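Progress report to the Wenwood fund, January
Prepared by Aurel Bălan, Kidton produce room

**Where we are**

The fruit handling work is on schedule. The second set of sorting trials finished this month and the third has started. We planned 400 table layouts for the whole grant and have completed 200, all of them with lemons, mangoes and apples. Pears and bananas are next.

**The room**

The new white table is in use and we are happy with it. The old one had a wood pattern that made yellow fruit hard to judge by eye, and two people often gave the same mango different ripeness scores. Agreement has been better on the plain top. It does mark easily, so we now wipe it down at the end of each morning.

We also replaced the clear plastic bins with dark woven baskets. They are lighter to carry, and bruising from the bin edges has dropped. One arrived with a split handle and Magesa has agreed to exchange it.

**Fruit supply**

Magesa delivers twice a month. The last order was 30 lemons, 15 mangoes and a mixed crate of apples. Mangoes remain the weak point. They soften quickly once out of the cold store, and we lost around 15 percent of them before they could be used. We have asked for smaller orders, more often — this will add a little to the delivery cost but should still save money over the quarter.

**Spending**

Table, baskets and fruit are within the approved budget. The only item not planned for was a replacement kitchen scale (Hoto supplied it), paid from the small equipment line.

**Next period**

- Finish the third set of layouts, with lemons and mangoes placed close together.
- Start on pears. Bananas will follow if the cold store shelf is fixed in time.
- Write up the handling notes so that new staff can work from them.
- Send the ripeness score sheets to Wenwood with the next report.

We need a decision on the cold store shelf before the next delivery. The quote was sent separately. 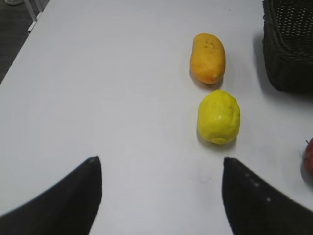

Lemon and mango on the white table, with an apple and a dark woven basket to the right.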